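Ticket 1560: Low hot water pressure, upstairs bathroom
Property: Cirnach, flat over workshop
Opened by: Marina Giannakopoulos
Assigned to: Hafiz Ginting
Priority: Normal (was Low)
Status: Open, awaiting part

Marina Giannakopoulos, 08:10
Hot tap in the upstairs basin has dropped to a dribble again. Cold is fine. Shower is poor on hot as well, and if you turn it up it goes cold after a minute or two. Your firm came out for the same thing in April and told me it was limescale in the tap. I wasn't convinced then and I'm less convinced now.

Hafiz Ginting, 09:25
Thanks Marina. The April job sheet says "tap cartridge descaled, flow restored". No flow reading before or after, so I wouldn't put much weight on "restored". Can you tell me whether the kitchen hot tap is affected, and whether the boiler fires when you open the basin tap?

Marina Giannakopoulos, 09:50
Kitchen hot is normal. Boiler fires, then stops, then fires again. I had already told the person on the phone this.

Hafiz Ginting, 10:05
It isn't in the call notes, sorry. Boiler cutting in and out fits with low flow on that branch. It doesn't tell us where the restriction is. Visit booked for Friday.

Ridwan Pattinasarany, 11:40
Office note. Inton's technical line suggests replacing the plate heat exchanger. They suggested that on the last two jobs as well and it was the fault on neither. If the kitchen gets full hot flow then the exchanger is passing water perfectly well. Please don't order one on the strength of a phone call.

Hafiz Ginting, Friday, 14:20
Attended. Findings:
Kitchen hot, good flow, 50 degrees at the tap.
Basin hot, poor flow, 28 degrees and wandering.
Basin tap cartridge removed and checked. Clean. Flow from the open tap body was no better with it out.
Flexible tail under the basin taken off and looked through. Clear.
Isolating valve on the hot branch fully open by the slot. Flow on the tap side of it is poor.
Thermostatic mixing valve (Verkel, fitted before our time) sits upstream of that, behind the access panel, and feeds both basin and shower.

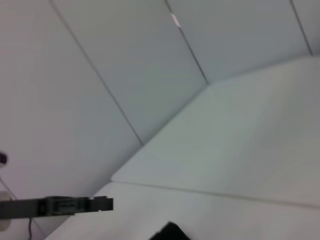 Gripper finger with cable, pale panels behind.

Hafiz Ginting, Friday, 14:45
Shut off both feeds and took the strainers out of the mixing valve. Hot side strainer had grit in it, cold side clean. Rinsed and refitted. Basin flow came up a bit but nowhere near the kitchen. Temperature still wanders. I think the valve itself is sticking. I can't prove that without swapping it, and I told Marina so.

Marina Giannakopoulos, 16:30
It is slightly better. I would like it on record that slightly better is what I had in April for a fortnight. Also, where has the grit come from?

Hafiz Ginting, 16:55
Fair question. Could be old pipework, could be debris from when the supply was off in the street. I don't want to guess and have it written down as a cause.

Magdalini Moschos, 17:10
Stores. No Verkel cartridge on the shelf. Sumampouw list one as a "universal fit", £50 plus VAT. I've seen that phrase before and sent two of them back. Can you confirm the body size before I order?

Hafiz Ginting, 17:20
It's a 15 mm body. I'd sooner have the complete valve. If the seat is worn, a new cartridge will behave for a month and then we're all back on this ticket.

Lanying Meng, 17:35
Complete valve approved. No charge for the return visit, given the April sheet. Hafiz, flow and temperature at basin, shower and kitchen, before and after, written down this time. Ticket stays open until Marina has used it for two weeks.

Marina Giannakopoulos, 17:50
Fine. I'll believe it when the shower stays hot.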